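Häufige Fragen zu Pfandflaschen, Gelbem Sack und Recycling

Von Ottilie Reisinger | Juli
14 Kommentare | 30 Mal geteilt

Muss ich Flaschen vor dem Wegwerfen ausspülen?
Nein. Restentleert genügt, also löffel- oder tropffrei. Ausspülen kostet nur Wasser.

Deckel drauf oder ab?
Bei Pfandflaschen bleibt der Deckel drauf. Er wird mit verwertet, und der Automat stört sich nicht daran.

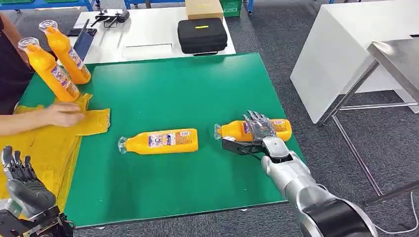 Was ist mit dem Etikett?
Das Etikett muss bei Pfandflaschen lesbar sein, sonst gibt der Automat sie zurück. In diesem Fall hilft die Kasse weiter – aber auch dort muss das Pfandzeichen noch zu erkennen sein. Im Gelben Sack spielt das Etikett keine Rolle, bei Kunststoffflaschen darf es dranbleiben.

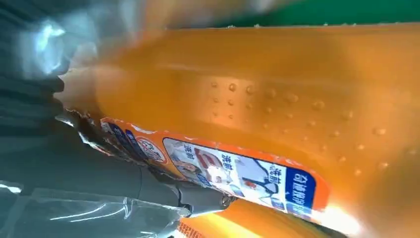 Wer Etiketten trotzdem ablöst, wirft Papier ins Altpapier und Folie in den Gelben Sack.

Darf ich Flaschen zerdrücken?
Pfandflaschen nicht. Alle anderen gern, das spart Platz.

Wohin mit Flaschen aus dem Ausland?
Ohne deutsches Pfandzeichen gibt es kein Geld zurück. Leere Kunststoffflaschen gehören dann in den Gelben Sack, Glas in den Container.

Wie viele Gelbe Säcke darf ich hinausstellen?
In Stornlow gibt es keine Obergrenze. Ausgegeben werden pro Haushalt 3 Rollen im Jahr. Bitte erst am Abend vor der Abholung hinausstellen.

Weitere Beiträge
Sperrmüll in Stornlow anmelden
Biotonne im Sommer
Wohin mit alten Batterien?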